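4.2 Learning lines in a community cast

I should say up front that I was in this play. Fellura is a two-act comedy set at a country wedding where the caterer never turns up, and I came to the Tesevar Players as a researcher in June and somehow ended up cast as the groom's aunt (seven lines, one faint). So my field notes are a bit lopsided. They're very thorough on the dinner scene and rather thin on anything that happened while I was off in the wings mouthing my cue.

What I wanted to know was pretty simple: how do amateur actors get a script into their heads when they've all got jobs and kids and a long drive home? The theatre literature mostly looks at trained performers, and I didn't recognise much of it in our rehearsal room.

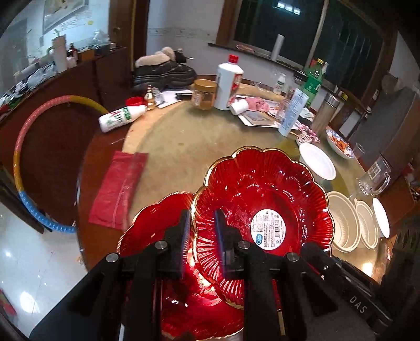 Our director, Josefina Farías, banned scripts from the floor after the first fortnight, which I thought was brutal at the time. I've come around to it! Once the books were down, people started hanging their lines on where they were standing and who had just sat down beside them, and the prompts dropped off much faster than I'd expected. Figure 3 plots them by rehearsal.

Figure 3. Prompts called at each of the 13 rehearsals of Fellura, both acts combined (total 738).

The steep bit on the left is the fortnight after the ban. The bump near the end is the move out of the hall and onto the Toslow stage, when everybody's favourite spot was suddenly in the wrong place and I personally forgot how to faint.
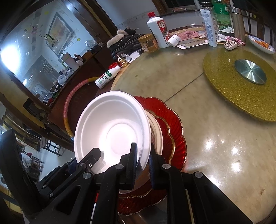
Did the actors who practised alone at home need fewer prompts?
They needed fewer in their long speeches, but in quick group dialogue they were prompted as often as everyone else.

I had a good long chat with Selvaraj Sarkar about that second part. He played the father of the bride and had his big toast perfect from the second week, having recited it in the car every morning. Put him in the squabble over the seating plan, though, and he'd sail straight past his cue. He told me he knew what he said but had no idea when he said it, and I've borrowed that distinction for the coding scheme: a "what" prompt is a lost line, a "when" prompt is a missed cue. The Rashidi workshop notes lump the two together, so I had to recode those myself over a couple of very long evenings. 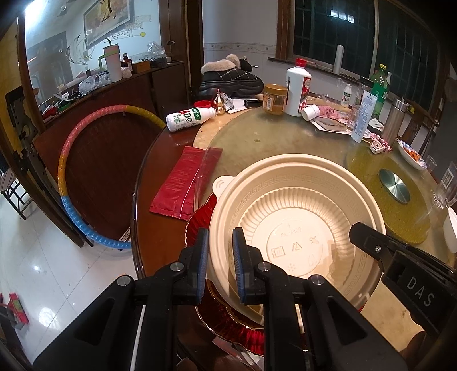
4.3 Coding the prompts

I coded every prompt from the audio, then went back over a random 100 of them a month later to see if I still agreed with myself. Mostly I did. The ones I changed were nearly all "when" prompts with people laughing over the top.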